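From: list member, Grirkgate
To: cash-handling list
Date: 1 February 2018
Subject: Re: Jinanano 2000 note, withdrawal period and sorter settings

> The central bank notice says the old 2000 stays legal tender until the
> end of September. Our branch manager reads this as the date we stop
> paying it out. I read it as the date we stop taking it in. Which is it?
> Also, does the Kuvidus firmware need to change before then, or can we
> leave the old template in place?

The second reading is correct. The notice sets two dates and the summary sheet printed only one of them. Banks stop paying out the old 2000 seven days after the notice takes effect. Shops and the public may go on using it until the end of September. After that it can be exchanged at a central bank counter but can't be spent.

In practice this means the old note goes one way through your branch. It comes in over the counter, is credited at face value, and goes out in the bulk deposit. It should not go back into a teller drawer or a cash machine cassette. 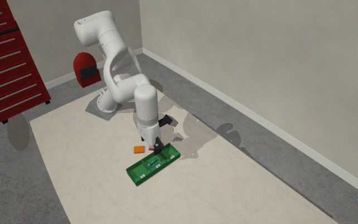
*Simulated arm, gripper at the near edge of the green tray.*

On the sorter, leave the old template in place. If you remove it, the machine treats every old 2000 as a suspect note and sends it to the reject pocket, where someone has to check it by hand. What you want to change is the routing:

- old 2000, fit or unfit: pocket 2
- new 2000, fit: same pocket as before
- new 2000, unfit: same pocket as before

The setting is under denomination routing, not under fitness. Save the profile under a new name before you edit it. The Kuvidus update overwrites any profile that still has the factory name, and we lost a morning at Grirkgate that way.

Our reject rate on the old note is 85 per thousand, nearly all of it tape and folded corners. That is high, but the notes are old and I would not loosen the threshold to bring it down. 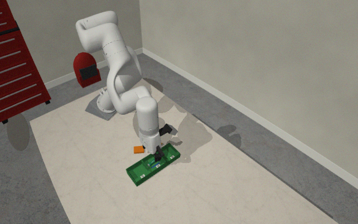 For the bulk deposit, Uniyal will collect old and new notes on the same run but wants them in separate sealed bags with separate slips. Mixed bags are returned unopened and the credit is delayed until the next run. The slip code for the old note is in the annex to the notice, on the last page.

One point I can't answer is whether night safe deposits dated before the deadline but opened after it will be credited. The notice is silent. I have asked the currency office in writing and will post the reply to the list when I have it.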